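Contra la ficha técnica: qué debería medirse en una pinza paralela

Rosimeire Fagundes
Septiembre

Sostengo desde hace tiempo que la fuerza máxima de cierre es el peor criterio disponible para elegir una pinza de dos dedos, y que seguimos usándolo por comodidad. Figura en la primera línea de todas las fichas, se expresa con un solo número y permite ordenar una tabla de mayor a menor. En manipulación ligera, con objetos de uso doméstico, casi nunca se trabaja cerca de ese máximo. Lo que decide si una pinza sirve es su comportamiento en la parte baja del rango: cuánto tarda en detectar el contacto, cuánto se pasa de la consigna al cerrar y con qué repetibilidad vuelve a la misma apertura.

La opinión procede de una comparación entre dos pinzas, Geltent y Driltar, montadas en brazos del mismo modelo y gobernadas por el controlador Ura. Registramos 1932 cierres en total. La ficha de Driltar declara una fuerza máxima muy superior a la de Geltent. Si hubiéramos comprado por catálogo, la discusión habría terminado ahí.

El problema de la consigna baja

Driltar regula bien en la mitad superior de su rango. Por debajo, la fricción interna de la transmisión es comparable al esfuerzo que se quiere aplicar, y el lazo de corriente deja de ser informativo. El controlador interpreta como contacto lo que es rozamiento del husillo, o al revés. La consecuencia práctica es un cierre en dos tiempos: el dedo se detiene, el integrador acumula error y el dedo avanza de golpe. Sobre una pieza rígida, ese avance no tiene importancia. Sobre un tallo, sí la tiene.

Geltent presenta menos fricción y mucha más holgura. Con la pinza abierta, la punta del dedo cede al empujarla con la mano, cosa que a primera vista parece un defecto de fabricación. La holgura perjudica la precisión de colocación y obliga a corregir en la aproximación final. A cambio, el contacto se detecta antes y el exceso sobre la consigna es pequeño. En nuestras series, el tiempo entre el primer contacto y la parada del motor fue de 44 ms con Geltent y de 73 ms con Driltar, ambos valores en mediana y con la misma consigna.

Se me objetará que la diferencia se compensa con una rampa de velocidad más lenta. Es cierto, y lo hicimos. El coste es un ciclo más largo en todas las tomas, incluidas las que no lo necesitaban, salvo que el planificador sepa de antemano qué va a coger. Trasladar al planificador una limitación mecánica me parece una mala costumbre. Se hace una vez para salir del paso, queda en un fichero de configuración sin comentar y dos años después se considera una propiedad del sistema.

Los dedos importan más que el motor

La segunda objeción que acepto a medias es que comparamos pinzas con dedos de serie. Un dedo con superficie adecuada reduce la fuerza necesaria para sujetar y, con ella, parte del problema anterior. Probamos 3 recubrimientos distintos en cada pinza. El cambio de recubrimiento alteró el resultado de las tomas más que el cambio de pinza en los objetos lisos, y apenas lo alteró en los blandos, donde el daño se produce por compresión y el agarre sobra.

De ahí extraigo una recomendación que no suele gustar en compras: presupuestar los dedos como consumible desde el primer día y elegir la pinza por la facilidad con que se desmontan. Driltar usa dos tornillos accesibles desde fuera. Geltent obliga a retirar la tapa, y la tapa sujeta también el cable, de modo que cada cambio de dedos puede mover el conector. Es un error de diseño serio en una pinza que, por lo demás, prefiero.

Sobre el controlador

Ura publica la corriente del motor filtrada y no documenta el filtro. Para comparar dos pinzas, esto es casi descalificante. Medimos el retardo por nuestra cuenta, con una entrada en escalón y el dedo bloqueado, y lo restamos de los tiempos que doy más arriba. Quien repita la prueba con otro controlador debería hacer lo mismo antes de atribuir nada a la mecánica. Tampoco conviene fiarse del indicador de objeto sujeto: es un umbral de corriente combinado con un umbral de velocidad, y con consignas bajas Driltar lo activó en vacío más de una vez.

Qué objetos poner en la mesa

El cubo rígido de ensayo, que aparece en la mayoría de los informes de proveedor, favorece a la pinza de más fuerza y oculta todo lo anterior. Un banco útil debe mezclar en la misma superficie exigencias incompatibles. Un ramo de tulipanes pide poca compresión y una toma por el haz de tallos, con una geometría que cambia al levantarlo. Un cilindro negro mate, tumbado, pide una apertura amplia, un eje bien estimado y una reorientación posterior si se quiere dejar en pie; el acabado oscuro complica además la estimación de profundidad. Un mueble de dos cajones pide esfuerzo sostenido en una dirección y tolerancia a un frente que no cede en las otras.

Con dos brazos, el reparto de espacio pasa a formar parte de la medida. Una pinza de cuerpo ancho puede cerrar bien y aun así no caber junto al frente de un cajón mientras la otra se acerca al centro. El volumen del conjunto, con soportes y cable incluidos, debería figurar en la ficha con el mismo rango que la fuerza. El cable, en particular, describe un arco que los modelos de colisión casi siempre omiten.
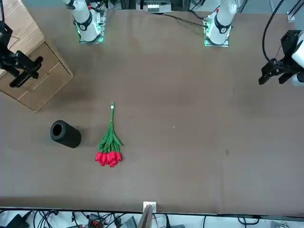
Notas

1. Las medianas excluyen los cierres en los que el controlador perdió la comunicación.
2. La rampa lenta se aplicó solo a Driltar, en una serie aparte que no entra en los tiempos citados.
3. Queda pendiente repetir las series con los dedos gastados. Los recubrimientos se cambiaron siempre antes de llegar a ese punto, y sospecho que la ventaja de Geltent se reduce.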